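# Can a school rely on an anonymous pupil survey when the response rate drops between years?

I sit on the parents' side of a drugs and alcohol working group at a secondary school in Erkley. The school runs a yearly paper questionnaire on smoking, vaping, drinking and cannabis. It is anonymous and is filled in during form time in April.

Last year the summary showed a fall in the share of Year 10 pupils who said they had drunk alcohol in the past 30 days. The head would like to report this to parents as a result of the new evening sessions. My difficulty is that fewer forms came back than the year before, and the question was reworded. The old wording was "Have you drunk alcohol in the last month?" and the new one is "On how many of the last 30 days did you have at least one whole alcoholic drink?"

Two things I would like to know:

1. Are the two years comparable at all?
2. Is there an accepted way of handling forms that are obviously silly (every substance ticked, every day)?

I have the summary tables and no access to the individual forms.

*Tags: surveys, teenagers, alcohol, schools*

---

## Answer 1 (accepted)

Taking the two points in order.

**Comparability.** The rewording is the larger problem. "Have you drunk alcohol" will pick up a sip of a parent's wine at a meal. "At least one whole drink" will not. You would expect the figure to go down on that change alone, with no change in what pupils do. There is no correction you can apply afterwards from summary tables. The usual practice is to mark a break in the series: print both years, draw a line between them, and state the two wordings in a footnote.

The lower return matters in a different way. What you need to know is who is missing. Pupils who are absent on the day tend to differ from those present, and absence goes with heavier use in most school surveys I have worked on. If the missing forms come from one or two tutor groups where the session was simply not run, the effect may be small. If they are spread across the year group, treat the fall with more suspicion. Ask the school office for:

- the number on roll in Year 10 on the survey day
- the number present in form time
- the number of forms handed in, by tutor group if it was recorded
- the number of forms left out before the tables were made

None of that identifies a pupil, so there should be no objection to releasing it to the group. Be careful with very small tutor groups all the same.

**Silly forms.** The common method is to include a made-up substance in the list and set aside any form that claims to have used it. We ran this across the Gosling and Corkness schools with a total of 3800 forms and removed 23 for that reason. A second check is internal consistency. A pupil who says "never" to lifetime use and then gives a number of days in the last 30 has contradicted themselves. Decide before the forms are opened which contradictions lead to removal and which lead only to that item being blanked. Write the rule down and use the same one each year.

Do not remove forms by eye. Staff are inclined to throw out the heavy users as jokers – some of them are not joking.

On the evening sessions: even with a clean series, a before-and-after difference in one school would not show that the sessions caused it. The report can say that the sessions took place and that reported drinking was lower. It should leave the "because" out.

Florante Evangelista

> **Comment:** Thank you. The office has the roll figures but says forms were not counted by tutor group.
>
> **Reply:** Then report the overall return and say the breakdown was not kept. Have tutors write the count on the envelope next time.

---

## Answer 2

We had the same thing at my daughter's school. They just put "figures may not be comparable" at the bottom and it was fine. Most parents look at the chart and go home.

I would be more worried about whether it is really anonymous. Ours asked for date of birth and postcode.

---

## Answer 3

Agree with the first answer on the wording. A few additions on running it next April.

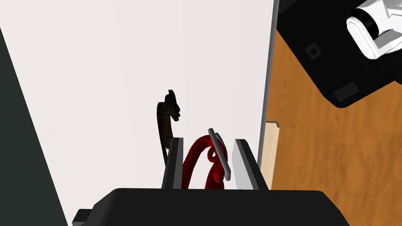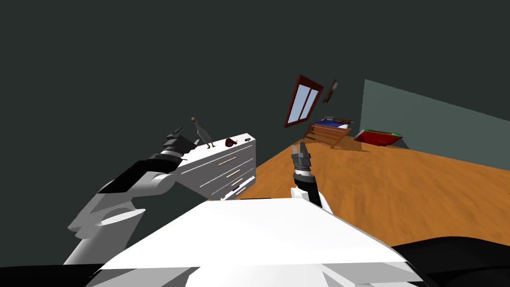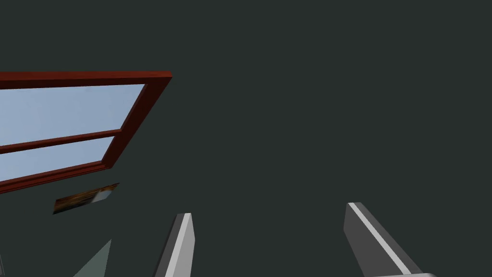

If you can get both wordings into one round, do so. Print half the forms with the old question and half with the new, shuffle them before they go to tutors, and compare the two halves. That gives you a measured gap between the wordings, which can be shown next to the older figures. It needs a fair number of pupils to be of any use, so pool Years 9 to 11 if a single year group is small.

Keep seating apart and have pupils seal their own envelopes. At Dridow the forms were collected face up by the tutor for 2 years, and the cannabis item went up by 3 percentage points in the first round after that stopped. I would not read that as a change in use.

Drop the date of birth if you have one. School year is enough.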